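3.2 Tabletop items

Reading and writing items were kept on one brown table, whose surface was left worn and unpolished. Books were laid flat with the cover upwards.

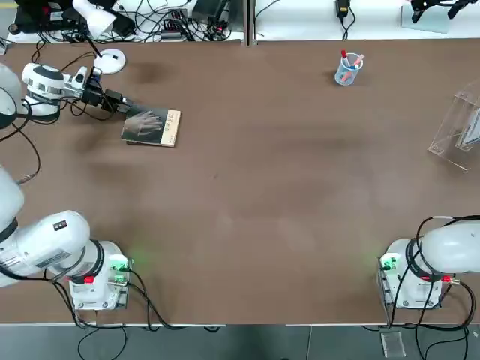
Each book was laid out on the same table as the pens. Markers were stored upright in a cup, and any marker lying on the table was recorded as untidied (Jacobs and Minja, coding sheet 9).

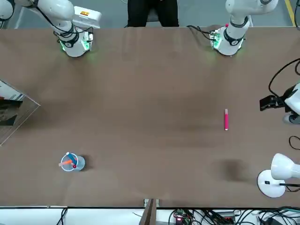 Figure 2. Clear cup holding markers, with a single pink marker on the tabletop.

Sheets were coded separately by Negash and Mabula.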